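How to Oil and Look After a Light Timber Tabletop

Pale timber tables look good in a kitchen or laundry, but they show every mark. A hardwax or penetrating oil keeps the colour close to natural and is easy to patch later, which is why many people choose it over varnish. The job takes a weekend, most of it waiting.

These steps suit a solid timber top, bare or previously oiled. If yours has a polyurethane or lacquer finish, oil won't soak in and you'll need to strip it first. To check, put a drop of water on an out-of-the-way spot. If it still sits in a tight bead after several minutes, there is probably a sealed coating on the surface.

What you need

Sandpaper in 120, 180 and 240 grit
A cork sanding block
Vacuum with a brush head
Clear or white-tinted oil, such as Zirklow Natural
Lint-free cotton cloths
Nitrile gloves
A metal bucket of water for used cloths

Step 1: Clean the top

Wipe the table with warm water and a few drops of dish soap, then again with plain water. Don't flood it. Old grease around the places where people sit may need a second go with methylated spirits. Leave the top to dry overnight.

Step 2: Sand with the grain

Start at 120 if there are scratches or rings, otherwise go straight to 180. Keep the block flat and work in long strokes from one end to the other. Straight grain is easy to follow. Where the figure opens into arches, don't try to chase the curves - stay parallel to the length of the board.

Finish with 240 and stop there. Going as fine as 3,000 will polish the timber so much that the oil can't get in. Check your work with a lamp held low to one side, as cross-grain scratches are hard to see from overhead.

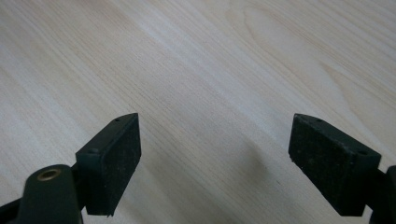
Step 3: Apply the first coat

Vacuum thoroughly and wipe off the last dust with a barely damp cloth. Once the surface is dry, stir the oil and test it under the table. Clear oils turn pale timber a bit yellow, and a white tint offsets this.

Spread a thin coat with a cloth, leave it 11 minutes, then buff off everything that hasn't soaked in. Put used cloths straight into the bucket. Oily rags can heat up and catch fire on their own, so never leave them in a pile or put them in the bin dry.

Step 4: Add more coats

Wait 9 hours between coats, longer in cold or humid weather. Most tops need 3 coats. Rub lightly with a worn piece of 240 before the last one.

Living with it

The top can take light use after a day, but hold off on wet things for a week or so while the oil cures. Folding dry washing or sorting socks on it is fine.
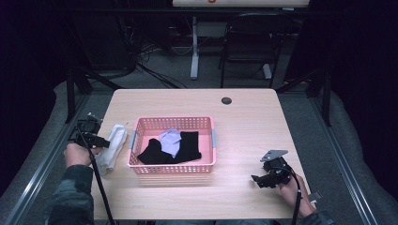 Damp towels are another matter. Left overnight they can raise the grain and leave a grey patch, and dark fabrics may bleed dye into it. If that happens, let the spot dry, sand it by hand with 240 and rub in a little fresh oil. Blend it out past the edge of the mark.

For everyday cleaning use a soft cloth and mild soap. Skip spray-and-wipe products and anything with bleach. Re-oil when water stops beading, usually once a year - April is a good time in most of southern Australia, before the heaters go on.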